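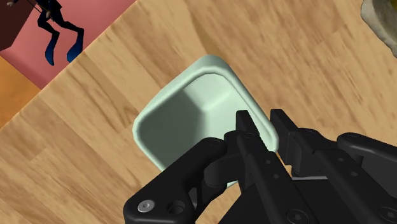

I first heard of Shufen Long from my sister, who had sat through one of her evening money classes at the Jirnbridge library and came home and froze her credit that same night. I'd been putting off that kind of thing for years. So I called Shufen up, asked if she'd talk to me about emergency savings and small loans, and she told me to come by with a pay stub and a bank statement. "Mine or yours?" I asked. "Yours," she said. "I already know what mine says."

We met at her kitchen table in January. She used to work the loan desk at Braren, a small lender in town, and left to do budgeting help full time. I asked what she'd learned over there.

"That people come in on the worst day of their month," she said. "The car's dead or the rent's late, and they want the money before lunch. They ask what the payment is. They don't ask what the whole thing costs, and I was never told to bring it up."

She had me try it myself with a loan she made up on the spot. Say you borrow $447 for a car repair and pay it back in pieces, with fees, until you've handed over $848. I did the subtraction on my phone and then did it again (I really thought I'd typed it wrong). That's $401 for the use of $447!

"Write both numbers on the same piece of paper," Shufen told me. "What you get, and what you give back. Any lender can tell you the second one. If they get vague about it, go home."

I wanted to know what she'd have that person do instead, with the car still sitting in the driveway. She said to call the repair shop first and ask about paying in two parts. Then the credit union, if you belong to one, and then whoever you already owe money to that month. "The electric company would much rather hear from you before the bill's due than after," she said. "You may get two more weeks. Two weeks is a paycheck for a lot of folks."

Partway through, her neighbor Fedir Nechyporuk came by to return a ladder and ended up staying for coffee. Fedir drives a delivery route and has been building a rainy day fund since last year, so of course I grilled him too.

"I started with what I was spending on the Pyo subscription," he said. That's a puzzle app, for anyone else who had to ask. "I canceled it and sent the same amount to savings, same day of the month. I didn't feel a thing." Later he added part of his overtime. He tracks it all in Ovis, a budgeting app his daughter put on his phone, though Shufen uses a spiral notebook and they went back and forth over that for quite a while – I stayed out of it.

Has he had to touch the fund? "Once, for a tooth," Fedir said. "I was mad about it for a week. I wanted to see the number go up." Shufen said she hears that all the time, and that she tells people to spend it when the tooth hurts and start filling it again the next payday.

As for my own pay stub, she found a dental plan I'd been paying for since before I got married, on top of the one I have through my husband. I called HR from her driveway. The money goes to a savings account at a different bank now, one without a card, which was Shufen's idea.

Her next class at the library is on 17th March. It's free, and she'd like you to bring a pay stub.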